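Kollmont 20: a month at the desk

The Kollmont 20 arrived in May and has been my only computer since. It is a small tower, sold without a screen, and Grornden offer it in two versions. Mine is the cheaper one, with the slower graphics card and 36 months of cover. I bought it to replace a laptop that could no longer keep up with my photo catalogue.

Setting up was dull, as it should be. The first start asked for a language, a keyboard layout and a network password, then spent the rest of the evening fetching updates. I removed the trial office suite and the weather widget. The maker's own control panel, Maillard, I kept, as the fan settings can't be reached any other way.
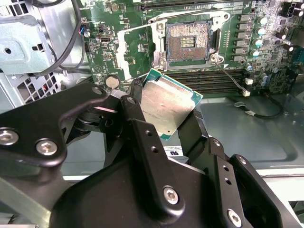
Maillard offers three fan profiles: Quiet, Normal and Full. Quiet holds the fans at 20 per cent until the processor gets warm, then steps them up in jumps you can hear from across the room. Normal starts higher and changes less. After a week I settled on Normal and stopped noticing the noise. Full runs at 100 per cent all the time and is of no use in a room where anyone has to think.

Speed is good. Exporting a folder of raw files used to be a job for the lunch break and is now over before the kettle boils. Opening the catalogue is quicker too, though the first search after a restart still drags. I put that down to the software – the same pause was there on the laptop.

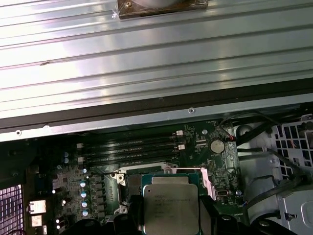 Sockets are where Grornden have saved money. There are two USB ports on the front, one of each shape, and four on the back, set so close together that a thick plug blocks its neighbour. The card reader is on the side, low down. The case metal is plain as well, and anyone who likes the look of bare ribbed silver, with bright lines running along the ridges, won't get it from this flat grey box. It does wipe clean easily.

Sleep mode gave me the only real trouble. Left overnight, the machine would wake at 3 a.m. and stay awake. The cause was a setting in Maillard called Scheduled Care, switched on by default and hidden under Notifications. Turning it off cured the fault. An update the following Monday turned it back on, so check it after each one. 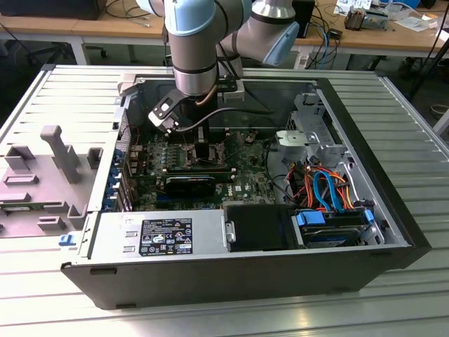 Photo: Cliltport

Power use is modest when idle and I have no complaints there. The supplied mains lead is too short to reach the floor from a standing desk, so allow for a longer one. I haven't tried games. Next I want to add a second drive and move the catalogue on to it, and I'll post the timings once that's done.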